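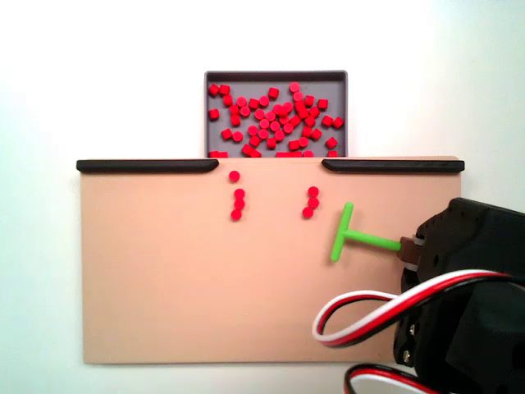

Can the station be left running on its own while the host talks to the next group, or does somebody have to stay at the stop button the whole time? The question came in from one host after the July open day. Somebody has to stay. The Totau station is set up for attended demonstrations only, and section 6.2 has been reworded to say so.

6. Running the station at an open day

6.1 What visitors are shown

The demonstration is a tabletop pushing task. Red pegs on the board are moved by a green T-shaped pusher carried by the arm. Pegs in use stay on the board; the remaining stock is kept in the gray tray behind it. The two black rails along the back edge of the board leave a gap in front of the tray, and a full run ends with the pegs on the board pushed back through that gap.

The pusher does not grip. All contact with the pegs is made by the crossbar, and the pegs slide on the board surface. Hosts should know this before the first group arrives, as it is the point visitors most often get wrong.

6.2 Before the doors open

1. Clear the table in Room 205 of everything that does not belong to the station.
2. Wipe the board with a dry cloth. Do not use spray cleaner. Residue changes how the pegs slide.
3. Set the tray level behind the gap. The front of the tray must sit against the back edge of the board.
4. Check both rails by hand. A rail that moves under finger pressure must be refastened before power is applied.
5. Push the shaft of the T fully into its coupling block. Turn the crossbar until it lies flat to the board.
6. Check the servo cables. The loops at the arm may extend over the board, but must not pass under the pusher or catch on the crossbar.
7. Switch on the power supply, then the controller. Wait 60 seconds before loading a program.
8. Load program 1558 (open day, short run) from the Seixas menu.
9. Run one cycle with no visitors at the table.

Caution: Keep hands off the board from step 7 on. The arm moves to its home position when the controller starts, without a warning tone.

Note: Program 1558 replaces the long run used in earlier years. The long run is still in the menu but is not suited to groups – it holds position between pushes for longer than most visitors will wait.

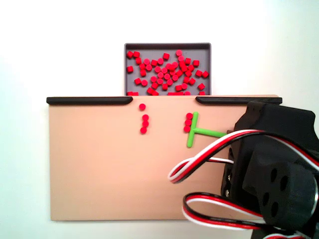 Totau Station Guide, Section 6, continued
Prepared by the Wikdale demonstration desk, Skornville
Revised Apr 14, 2020

6.3 Starting a run with a group present

1. Ask visitors to stand behind the floor tape. The side of the table nearest the arm stays clear.
2. Place the starting pegs on the board by hand, round face up, with the arm paused. Short columns work best. Pegs in a column should touch or nearly touch.
3. Leave bare board between the crossbar and the nearest column, so that the approach can be seen as a separate move.
4. Take your hands away from the board and say aloud that the arm is about to move.
5. Press Run. Keep one hand at the stop button until the cycle ends.
6. When the crossbar reaches a column, point out that one flat face is handling several pegs together. The column may lean or bend during the push. This is normal and needs no correction.
7. At the end of the cycle, press Pause before answering questions at the table.

Allow 20 minutes per group, including questions. If groups are running late, shorten the talk and leave the cycle as it is.

Note: Pegs left over from an earlier push may stay on the board for the next group, provided they are clear of the path of the crossbar.

6.4 Visitor control

Visitors may drive the pusher in manual mode, one at a time, with the host at the stop button. Before handing over the controls:

1. Press Pause, then select Manual.
2. Set the speed limit to Low. The setting is not kept after a restart and must be entered again each time.
3. Show the visitor the stop button and have them press it once.
4. Clear the fault and hand over.

The usual mistake is to drive the end of the crossbar into a column. The pegs then scatter to both sides. Let the visitor recover the layout with the pusher if time allows – it makes a better demonstration than resetting by hand.

Caution: Do not let visitors reach into the tray while the arm is powered. Spare pegs are handed out by the host, from a separate cup.

6.5 Faults during a demonstration

Peg jammed at a rail end. Press Stop. Move the peg by hand to open board. Restart from step 4 of 6.3.

Peg lying on its side on the board. It will roll ahead of the crossbar and may leave the board. Pause and stand it up.

Pusher rides up over a peg. The shaft has tilted in the coupling block. Stop, power down, and repeat step 5 of 6.2. Do not bend the shaft to correct the height.

Cable loop dragging on pegs. Stop and power down. Reroute the loop toward the arm, leaving enough slack for full reach. A cable pulled tight will unplug at the servo and the controller will report a lost joint.

Arm stops with no message. Check the stop button first. It is often found pressed after a change of groups.

6.6 Closing down

1. Run Home and wait for the arm to stop.
2. Switch off the controller, then the power supply.
3. Return pegs from the board and the cup to the tray.
4. Pull the pusher from the coupling block and store it flat.
5. Enter any faults in the station log, with the program number.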